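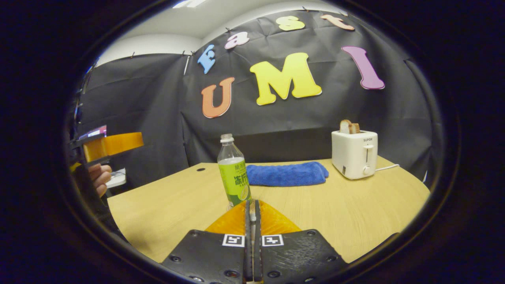 Minutes of the Manipulation Software Working Group

Date: September 8, 2022
Location: Dorkthorpe site, second floor meeting room, with remote participants
Chair: Sherif Lamrani

1. Opening and approval of previous minutes

The Chair opened the meeting and confirmed that a quorum was present. The minutes of the July meeting were approved with one correction: under item 5, "gripper width" should read "commanded gripper width."

2. Status of the recording software (Ziren)

The perception team reported that Ziren now holds 2368 accepted demonstrations across the kitchen tabletop tasks. A further 115 were rejected at import. Most of the rejected recordings failed the marker check, in which both finger markers must be detected before an opening width can be calculated. The remainder had gaps in the pose track.

The team proposed that short marker losses be filled by interpolation instead of causing the whole recording to be rejected. Members asked how a filled value would be told apart from a measured one. It was agreed that each filled value will carry a flag in the exported file and that training jobs will be able to exclude flagged segments.

Decision: Interpolation approved for the next release, switched off by default.

3. Pose tracking against plain backdrops

The group discussed tracking quality at the tabletop station. The black fabric behind the table gives the tracker very little to hold on to, and the large colored letters on it supply many of the usable features when the gripper is pointed toward the back of the table. With the gripper pointed steeply down, the tracker depends on the tabletop and the objects on it, and drift was reported in several sessions.

The Chair noted that a map built with the letters in one position should not be reused if any letter has been moved. The planning team asked that the map identifier be stored with every recording. At present it is stored only once for each session.

Decision: Map identifier to be written to every recording. Older sessions to be updated by script.

4. Planner interface (Vītola)

The planning team presented the revised interface between the learned policy and the Vītola motion planner. The policy sends a short sequence of target poses and gripper widths, and the planner checks them against joint limits and the table plane before execution. Delays of up to 400 milliseconds were measured between image capture and the first executed pose. The team attributed the larger delays to image decoding on the shared workstation.

There was discussion of whether late poses should be dropped or executed at reduced speed. The control team favored dropping them, and the planning team had no objection provided that each dropped pose is logged.

The toaster task was raised as a separate matter. The planner has no model of the power cord, and members did not agree on whether one is needed. The item was held over.

Decision: Late poses to be dropped and logged. Cord handling deferred to the next meeting.

5. Object list and naming

Entries in the task files are inconsistent. The same towel is listed as "cloth," "towel" and "blue towel," and the bottle appears both with and without the word "water." A single list will be kept in the Banadum repository, and the import tool will refuse names that are not on it.

Decision: Adopted. Existing task files to be converted before the next release.

6. Action items

Perception team: add the interpolation flag to the export format and update the format notes.
Perception team: write and test the map identifier script.
Planning team: repeat the delay measurements with image decoding moved to a separate machine.
Control team: implement dropping of late poses.
S. Lamrani: circulate the draft object list for comment.

7. Other business

A request for 4 additional user accounts on the build server was approved. There being no further business, the Chair closed the meeting.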